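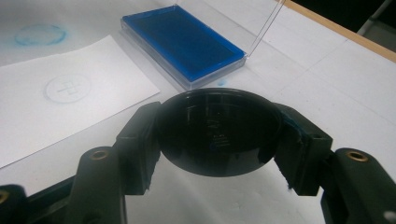 Print this page
E-mail this page

Speaker notes — Rubber, Ink and Paper: the small history of the office stamp
Hultonville Local History Evening, 2022-12-03
Speaker: Anca Manole

Start without the slides. Ask who has stamped something this year. Wait for hands — the library people always forget they count!

Say thanks to Irena Wróbel for lending the ledgers. They're on the side table, and people may turn the pages if their hands are clean.

Opening story. My first job was at the freight desk at Polora, and every form that crossed it got a thump. I loved that thump. You could tell who was on shift by the sound of it (Algirdas Petrauskas hit so hard that the date came through on the sheet underneath). Pause here, let them laugh or not.

Then the basics, quickly. Seals in wax and clay came first, by thousands of years. Rubber stamps only turn up in the nineteenth century, once vulcanized rubber could hold a fine edge. Dentists come into it too, with the little vulcanizing pots they used for denture plates, which turned out to be just right for curing stamps. Don't rush this bit, it's the best bit.

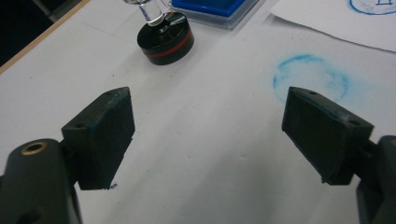
Ledgers next. The Hultonville books have 2154 entries with a stamp beside them, and I have read every one. Of those, 497 are stamped upside down. I find this wonderful. A clerk with a queue at the window isn't checking which way is up, and you can nearly feel the crowd on the days when three or four in a row are wrong.

Read out the May page. Slowly, the handwriting is hard and I always trip on "consignment."

Ink colors. Old clerks will tell you firmly that black is wrong because it looks like a copy, and that red is for trouble. Aurelia Voicu's rule at Husar was blue for received, red for refused. Ask if anyone had a different rule at work, and leave time, because they will have!
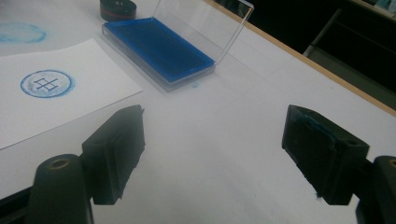 Why round? I get asked every time. A round stamp leaves room for a name along the rim and a date across the middle, and it stands out on a page full of straight lines. Mention Anathi Naidoo's collection, 22 drawers of them, sorted by town.

Last part is storage. Keep stamps out of the sun, clean them with a damp cloth, lay them on their sides. Keep the pad lid shut.

Questions. If it goes quiet, ask about passports.

Print this page
E-mail this page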